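Mallow tracked excavator set, tested on a table alongside loose bricks. Model number 3558, age grade from 5. Review by Souad Zaki.

The build takes 19 minutes following the leaflet. The yellow body fits to the black track base without force, and the minifigure (black hair, red torso, blue legs) stands unaided.

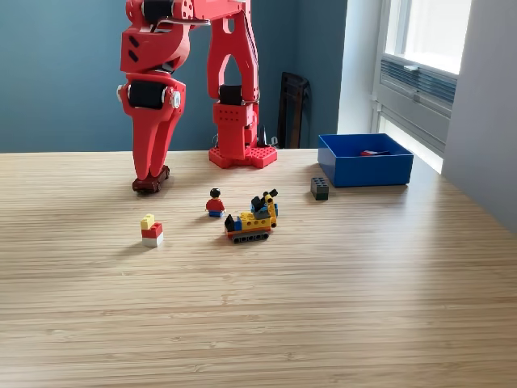 Clutch strength is even across the set. The cab needs a firm press at the rear or it lifts when the model is carried by the body.

## Use with other toys

Scale is the weak point. A die-cast saloon sits too large next to the figure, and a stack of three ordinary bricks is a fair load for the scoop to push.
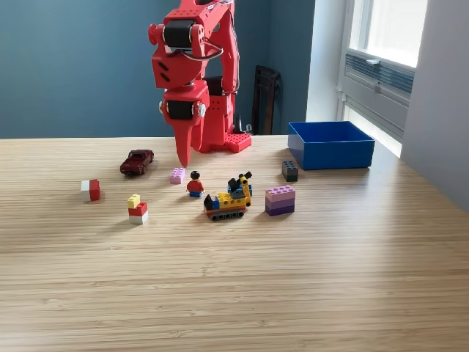
The arm holds a raised position but sags under a brick placed in the scoop. Pushing works better than lifting.

## Storage
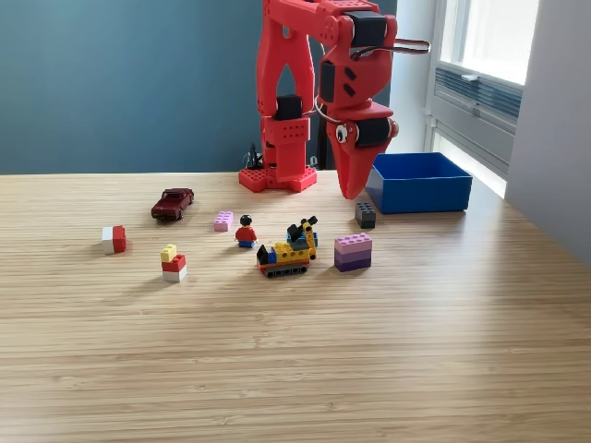

*Reading time: 3 minutes*

Any shallow plastic bin will do. An open one is quicker to fill, though it gives no protection from dust. Remove the arm first if the bin is to go on a low shelf.

Recommended for floor or table play. Spare scoops are sold separately by Mallow.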